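The Drovisia Letter, October
From the work table: do you need to trust your kitchen scale?

Several of you wrote in after the last letter to tell me I should be weighing everything. Flour, coffee, yarn, screws, outgoing mail. One reader weighs her houseplants to decide when to water them, and sent a chart. I remain unconvinced by the chart, but I did agree to get the scale out and leave it out for a while, which is more than it usually gets from me.

My complaint with small digital scales has always been the same. They give you a number with such confidence that you stop asking where it came from. A cup of flour is obviously a vague thing and you treat it that way. Put the same flour on a scale, read 82, and suddenly it's a fact. Move the scale over a few inches and it may be a different fact.

So before anyone weighed anything for real, I wanted to know how much the table had to do with it. The scale is the ordinary sort, brushed silver on top where things go and black along the front, and it sat on the big brown cover we lay over the white tabletop.

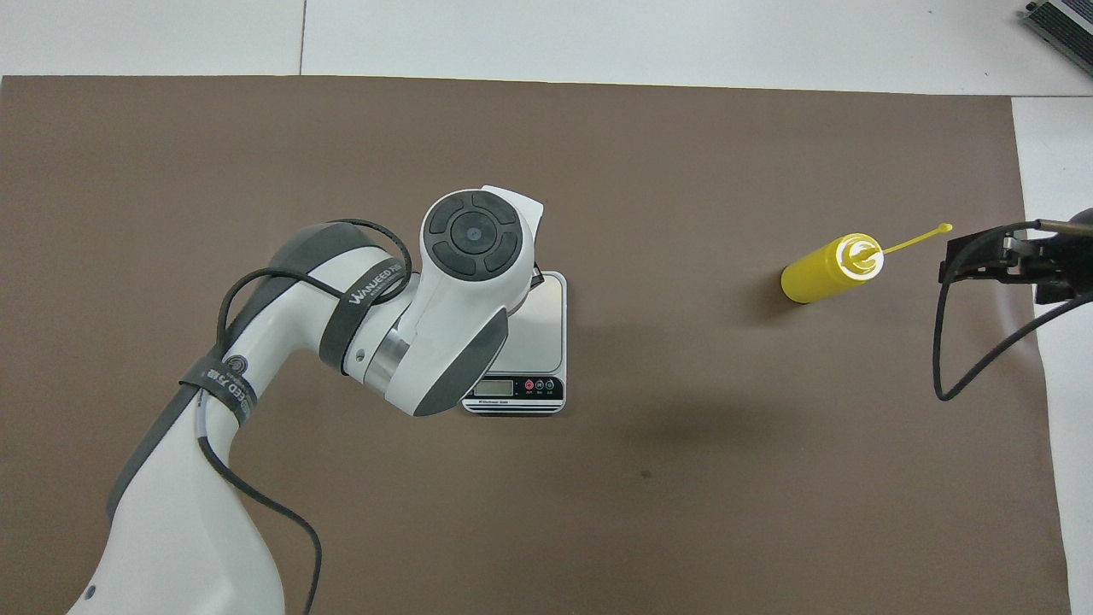

What goes under the scale

Read any leaflet that comes with a scale and it will tell you to use a hard, flat surface. Fair enough. Then look at how people use them: on dish towels, on cutting boards with a wobble, on a stack of magazines next to the stove. I've done all of these and blamed the recipe.

The brown cover had me worried for the same reason. A cover keeps the tabletop clean and gives you a plain background to work on, and I wouldn't want to go back to a bare one. But a cover can also hide a crumb or a ripple, and a scale with one foot up on a ripple isn't sitting on anything you'd call flat. My advice, for what it's worth:

Smooth the cover from the middle outward with the flat of your hand. Run your fingers over the spot where the scale will go. Set the scale down and push on each corner in turn. If it rocks, lift it off and look underneath before you start fiddling with the buttons.

Stay off the seam if your table has one. Ours does, and I can't prove it has ever cost me a gram, but I can't prove it hasn't.

The bag test

I am not a laboratory, so take this as you like. I had a bag of dried beans and wrote down what the scale said each time I put it on. First reading, 484 grams. I took the bag off, let the scale go back to zero, and put it on again. Same number. On a folded towel it wouldn't settle at all, and I gave up waiting.

A friend of this letter swears by the Makris method, where you weigh everything three times and take the middle reading. It's a good way to catch a mistake and a very slow way to make pancakes. I'd save it for anything you are going to pay postage on.

Small amounts are where I really lose faith. If your recipe wants a pinch of yeast, a kitchen scale is the wrong tool, whatever the box says. Use a measuring spoon. Mine can sit there reading zero while I sprinkle, then jump all at once, and by then I've put in too much. Between 20 and 30 grams I start to believe it. Under that I'm humoring it.

Cover or no cover?

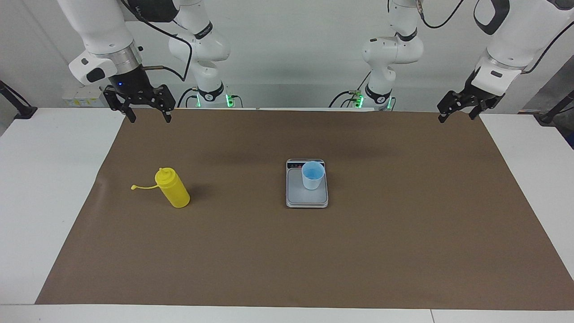 The brown cover on the work table.

I keep going back and forth. Helico sells a ready-cut table cover that is supposed to lie flat straight out of the tube. Ours took a night under a pile of cookbooks, and I still check the corners. The Evberg one has a grid printed on it, and I can see the appeal if you cut fabric, but for weighing and packing I find the lines distracting. You start lining things up with them for no reason.

Plain brown does have one thing going for it. Spilled flour shows up right away, so you know what never made it into the bowl. Spilled cocoa, less so. If you work mostly with brown things you may want a different color.

Change paper covers when they crease. People try to iron them or flip them over, and a crease is still a crease on the other side. Save the old one for wrapping.

Am I a convert? I'll go this far: the scale has stayed on the table and hasn't gone back in the drawer. I used it for two loaves and a parcel. The loaves were fine, though they were fine before. The parcel I weighed again at the post office counter, and I'm not going to say which of us was right until I've tried it with a second parcel.

If you have your own numbers, send them in. Please tell me what the scale was standing on.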